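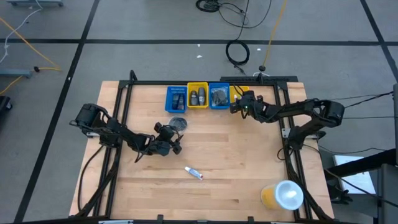 Four bins at the back, one red-capped tube still waiting for a ruling.

Home Guides Small Storage Kitchen Garage Contact

How to Sort a Junk Drawer into Four Bins

Every house has a drawer that opens four inches and then stops, jammed on something you bought in Vetanbridge and never used. Mine held bottles, tubes, a stack of round pads still in their plastic, and an instruction sheet for a Didetti blender I have never owned. Set aside 45 minutes and a table you don't need for dinner.

Step 1: Line up the bins

Get four small plastic bins and put them in a row along the far edge of the table. Alternate two colors. I use blue and yellow, so I can say "second blue" to anyone in the house and be ignored with precision. Don't buy a set with 11 compartments. Satti sells one, and I spent a whole winter deciding whether tape was a tool or a supply.

Step 2: Give each bin a job

Bottles go in the first blue bin. If you have more bottles than you'd like to admit, they get the first yellow one too. The second blue is for soft, crumply stuff that won't stack. The last yellow is for tubes. Write the jobs on masking tape if you share the house with optimists.

Step 3: Empty the drawer into the middle

All of it, onto the bare wood. Keep cups and anything with a lid that might leak off in a corner.

Step 4: Start with the easy things

Tubes first. They roll, and the floor already has enough. Lay a long one corner to corner if it won't go in straight. Leave flat things like pads out on the table, in their wrappers, until you know how much room is left. An empty bin at this stage is fine — resist the urge to fill it with batteries.
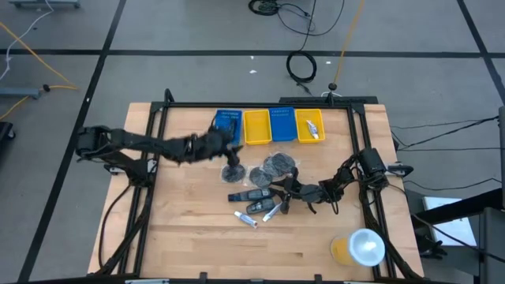 Step 5: Deal with the leftovers

Pick up each remaining item and name the last time you used it. "I might" is not a date. My Hurel catalog ran to over 300 pages and left by way of the recycling.

Step 6: Put it all back

Measure the drawer before you shop for bins. Mine is 325 millimeters wide inside, and I learned this second. The bins now live on a shelf.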